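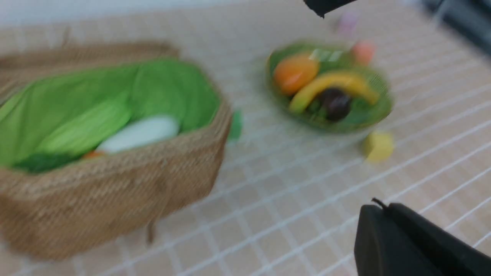
October
By Krystyna Kurek

Print this article | E-mail this article

I have a basket by my back door that's been half unpacked since before lunch. Potatoes at the bottom, a cardigan that has no business being in there, and a lemon that rolled out and went under the fridge. So when my editor asked whether I'd like to spend a day finding out if a robot could put the shopping away yet, I said yes before she'd got to the bit about the train fare (which I'm still waiting on, by the way).

Ciltlow is a small outfit upstairs from a tile showroom, and it's trying to teach a pair of arms called Pellari to do the boring stuff. Picking up, putting down, sorting, tidying. They practise on toy fruit and veg, and I'll admit I was a bit let down at first. I'd dressed for real tomatoes! But Dagim Worku, who runs the trials, told me a ripe peach lasts one morning in there and then you're mopping.

He also told me my favourite fact of the day, that the thing visitors think is hard is usually the easy part. I'd assumed a banana would be a nightmare, what with the curve. Bananas are fine, apparently. A cube is fine too, so long as it's square on to the fingers. What gives them grief is anything soft, and anything down inside something else.

"You reach into a basket without thinking," Dagim said. "Your knuckles brush the side, you shift over a bit, you keep going. The arm has to learn every bit of that."

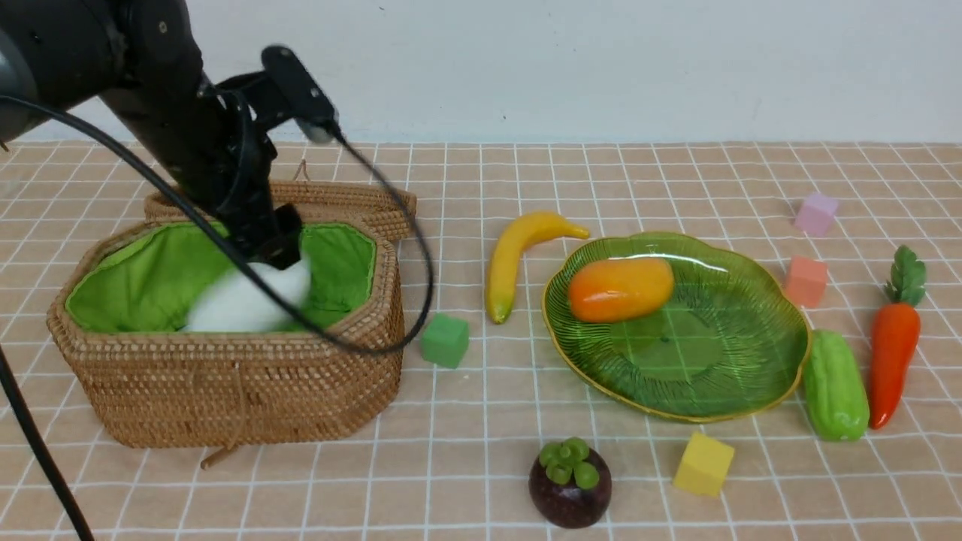

And a lined basket is worse again, because cloth moves. Grab a fold of lining along with the thing you wanted and up comes the lot. I do this myself with the pegs, so I felt for it.

I asked for a score, as you do. Over the past 2 months they've logged 1,391 attempts at clearing a table of mixed bits and pieces, and Dagim was very open that plenty of those ended with him picking something up off the lino. A good run takes 13 minutes. My neighbour's six-year-old could do it in one, if there was a biscuit in it.

Still, I came away more hopeful than I went in. There's a warehouse firm, Cetska, that wants the same skills for packing mixed orders, and I can see that happening well before anything turns up in my kitchen. A shop floor can be arranged to suit the machine. You can keep the light steady and the trays all one colour, and no one is going to leave a school jumper on top of the bananas. My house changes its mind every hour.

As for price, no one would be drawn. Testa, the rival crew across town, has talked about renting arms out by the month, and I told Dagim my limit was 60 dollars. He laughed for longer than I thought was polite.

He did ask what I'd want it to do first, if I could have one tomorrow. I said the dishwasher – the emptying, I quite like the filling – and he pulled a face and said cutlery baskets were a whole other year's work. So I asked about folding fitted sheets and he offered me a cup of tea.

The lemon's still under the fridge, and I'll be getting it out with a wooden spoon.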